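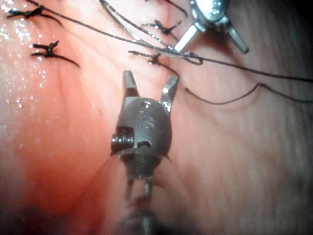

Grey instrument, jaws open, with tied black stitches behind it.

From: Dalal Nasrallah
Date: Oct 13, 2021
Subject: Re: Can a machine hem my pants yet?

Hello everyone, and thank you for all the kind notes about my mending pile, which has grown to 17 pieces and has its own chair now. I have been reading your messages over breakfast and I do want to answer Elias properly, but first a word about the shop. At Semaan we still close every lining by hand. Travent came by in June to talk about a machine for it, and they were lovely people, but it wanted the cloth flat and stiff, and our linings are neither! 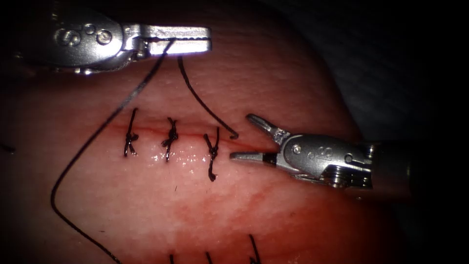
I keep coming back to thread. A plate stays the shape of a plate wherever you put it down – thread goes wherever it likes, and the cloth moves too when you pull. My first boss at Rakberg used to say it took her 20 minutes to teach a stitch and a year to teach the tension, and I suppose a machine has to get that year from somewhere.
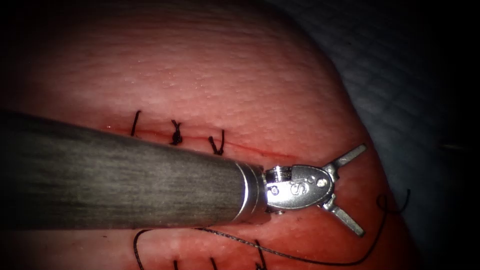 Elias Nasrallah wrote:
> If a robot tool can work with stitches that small, a trouser hem
> should be easy. I'd give it 8 years before there's one in every
> laundry room, folding the towels too.

Well, Elias, I would love to be wrong, because I hate hems. But a hem in my house starts with finding the pants, and then the pins, and then somebody has to stand still on a stool.

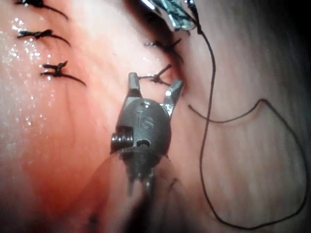 Buttons are where I would start, if Gireck or anyone else is asking. They are small and dull and the same every time, and you tie off and move along. Mind you, even there you need somewhere for the spare thread to go. Look at that long loop lying loose beside the finished knots. On my table that would be caught around a button in no time. I'd still let it try on the old grey cardigan, and if anyone on the list has seen a machine do buttons on knitwear, please write and tell me how it went.

Warmly,
Dalal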